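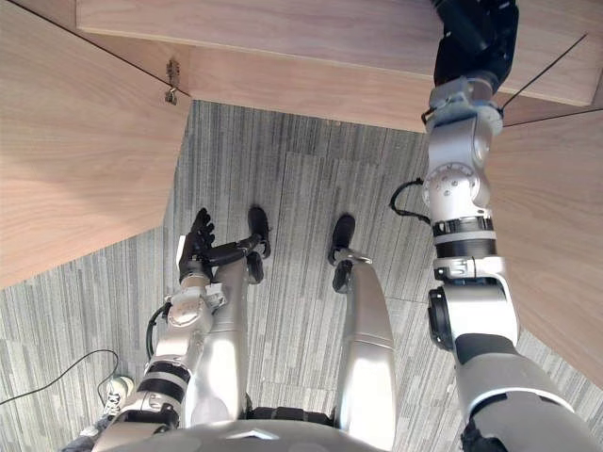
Chapitre 6
Le mobilier de bureau : entrée au bilan, amortissement, sortie

Le mobilier occupe une place modeste dans l'actif de la plupart des entreprises de services. Il est pourtant à l'origine d'un nombre élevé d'écritures, d'écarts d'inventaire et de questions de rattachement. Les biens sont nombreux, leur valeur unitaire est faible, ils changent d'étage ou d'affectation sans pièce comptable, et leur disparition physique précède souvent de plusieurs exercices leur disparition du fichier des immobilisations.

Le présent chapitre suit le cycle complet d'un bien mobilier, depuis la réception de la facture jusqu'à la mise au rebut ou à la cession. Les notions de coût d'entrée et de base amortissable, introduites au chapitre précédent à propos du matériel industriel, sont supposées acquises. Les règles citées sont celles du plan comptable général dans sa rédaction applicable au 29 mai 2024, date d'arrêt du texte.

Les exemples chiffrés portent sur la société Lotusis, cabinet d'études qui clôture ses comptes à la fin de l'année civile. Ses deux fournisseurs de mobilier sont Sarnov, pour les sièges, et Noiphan, pour les plans de travail et les rangements.

Notions abordées
Immobilisation ou charge
Coût d'entrée et frais accessoires
Unité de compte et suivi par lot
Plan d'amortissement et prorata temporis
Inventaire physique
Sortie partielle d'un lot

6.1 Immobilisation ou charge

Un bien mobilier est inscrit à l'actif lorsqu'il est contrôlé par l'entité, qu'il est identifiable, que l'entité en attend des avantages économiques futurs et que son coût peut être évalué avec une fiabilité suffisante. La durée d'utilisation attendue doit dépasser l'exercice en cours. Un bureau, une armoire ou un siège de travail remplissent en général ces conditions. Ils relèvent du compte 2184, Mobilier.

Une tolérance fiscale permet de porter directement en charges certains biens de faible valeur unitaire hors taxes. Pour le mobilier, son application est écartée lorsque l'achat correspond à l'équipement initial de locaux ou à leur renouvellement complet. L'appréciation se fait au niveau de l'opération : une entreprise qui meuble un plateau entier ne peut pas invoquer le prix unitaire de chaque siège pour passer l'ensemble en charges. Le remplacement isolé d'un siège détérioré peut, lui, bénéficier de la tolérance.

La distinction entre réparation et dépense immobilisable pose peu de difficultés dans cette catégorie. Le remplacement d'une roulette, d'un accoudoir ou d'un vérin maintient le bien dans son état normal d'utilisation et constitue une charge d'entretien (compte 6155). Une dépense ne s'ajoute à la valeur du bien que si elle en augmente les avantages économiques attendus au-delà du niveau d'origine, cas rare pour un meuble de série.

6.2 Coût d'entrée

Le coût d'entrée d'un bien acquis à titre onéreux comprend le prix d'achat net de remises et de taxes récupérables, augmenté des coûts directement attribuables à sa mise en place. Pour le mobilier, ces coûts sont principalement le transport, le montage et, le cas échéant, la reprise des emballages par le livreur. L'escompte de règlement vient en diminution du prix.

Sont exclus du coût d'entrée :
— les frais de déménagement d'un mobilier déjà inscrit à l'actif ;
— le stockage provisoire imputable à un retard des travaux ;
— la formation du personnel au réglage des postes de travail ;
— les frais administratifs généraux du service des achats.

Les revêtements de sol méritent une remarque. Une moquette collée suit le sort des agencements (compte 2181 si l'entité est locataire), alors qu'un tapis simplement posé reste du mobilier. Le critère est celui de l'incorporation au bâtiment. La nature textile du bien est sans incidence.

Lorsqu'une facture globale réunit des biens de natures différentes, les frais accessoires sont ventilés au prorata des prix d'achat, sauf clé plus pertinente. Le montage, par exemple, peut être réparti selon le temps passé si le fournisseur le détaille.

6.3 Unité de compte et suivi par lot

Le fichier des immobilisations peut être tenu bien par bien ou par lot. Le suivi par lot est admis pour des biens de même nature, acquis à la même date, au même prix unitaire et amortis sur la même durée. Il suppose que la quantité figure sur la fiche, faute de quoi toute sortie partielle devient impossible à chiffrer.

L'approche par composants n'est en pratique pas retenue pour le mobilier. Un siège de travail est constitué d'éléments dont l'usure diffère — assise, mécanisme, accoudoirs, piétement —, mais aucun n'atteint une valeur significative à l'échelle des comptes et leur remplacement n'est pas programmé. Le siège est traité comme un bien unique.

L'identification physique repose sur une étiquette portant le numéro de fiche et, si le suivi est par lot, un numéro d'ordre. L'emplacement de l'étiquette est fixé par catégorie dans la procédure interne : chant arrière du plateau pour les bureaux, face intérieure de la porte pour les armoires, dessous d'assise pour les sièges. Une étiquette posée sur un accoudoir ou un dossier résiste mal au frottement et au nettoyage.

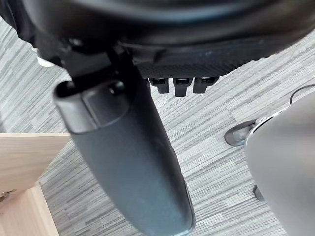
6.4 Plan d'amortissement

L'amortissement répartit la base amortissable sur la durée d'utilisation prévue par l'entité. La base est égale au coût d'entrée diminué de la valeur résiduelle, lorsque celle-ci est à la fois significative et mesurable. Pour le mobilier courant, la valeur résiduelle est presque toujours tenue pour nulle. Le mode linéaire est retenu sauf justification d'un rythme de consommation différent.

Exemple. Lotusis acquiert auprès de Sarnov un lot de 100 sièges du modèle Ludo, au coût unitaire de 201 euros hors taxes, livraison et montage compris. L'achat s'inscrit dans l'équipement initial de ses nouveaux locaux. Les sièges sont mis en service le premier jour de novembre. La durée d'utilisation prévue est de 6 ans, la valeur résiduelle est nulle.

Coût d'entrée du lot : 100 × 201 = 20 100 euros
Annuité pleine : 20 100 / 6 = 3 350 euros
Première annuité : 3 350 × 2 / 12 = 558,33 euros

L'écriture d'acquisition débite le compte 2184 pour 20 100 euros et le compte 44562 pour la taxe déductible, par le crédit du compte 404. À la clôture, la dotation de 558,33 euros est portée au débit du compte 6811 et au crédit du compte 28184.

Le point de départ est la date à laquelle l'entité commence à consommer les avantages économiques du bien, soit en règle générale la mise en service. Des meubles livrés mais encore sous emballage dans un local en travaux ne sont pas amortis. La date de facture, souvent reprise par défaut dans les logiciels, doit être corrigée à la saisie.

6.5 Inventaire physique

L'entité contrôle périodiquement l'existence et la valeur de ses éléments d'actif. Le rapprochement s'opère dans les deux sens. Du fichier vers les locaux, il met en évidence les biens comptabilisés et introuvables ; des locaux vers le fichier, les biens présents et non enregistrés, ou enregistrés en charges à tort.

Les écarts du premier type proviennent surtout de mises au rebut non signalées. Ceux du second type signalent fréquemment du mobilier pris en location, prêté par le bailleur ou apporté par un salarié, qui n'a pas à figurer à l'actif. La fiche de comptage doit donc prévoir une colonne distincte pour les biens appartenant à des tiers.

Dans leur manuel de procédures rédigé pour Lotusis, Etelka Bozsik et Eun-seong Ha confient le comptage à une personne extérieure au service qui tient le fichier et imposent un relevé pièce par pièce, sans communication préalable des quantités attendues. Chaque relevé est daté et signé avant le rapprochement. Un bien endommagé est compté, avec mention de son état, et la décision de le sortir est prise séparément.

6.6 Sortie partielle d'un lot

La sortie d'un bien suivi par lot est calculée au prorata des quantités. L'amortissement est arrêté à la date de sortie, puis le coût d'entrée et les amortissements cumulés correspondants sont soldés.

Exemple (suite). Deux ans jour pour jour après la mise en service, Lotusis met au rebut 2 sièges du lot, sans indemnité ni produit de cession.

Coût d'entrée des sièges sortis : 2 × 201 = 402 euros
Amortissements cumulés : 402 × 2 / 6 = 134 euros
Valeur nette comptable : 402 − 134 = 268 euros

Le compte 2184 est crédité de 402 euros, le compte 28184 débité de 134 euros et la valeur nette de 268 euros inscrite en charge. La quantité portée sur la fiche passe à 98 et le coût du lot à 19 698 euros. L'annuité des exercices suivants est ramenée à 3 283 euros, la durée restant inchangée.

La section suivante étend ce calcul au cas où les sièges sont repris par le fournisseur contre un avoir imputable sur une nouvelle commande.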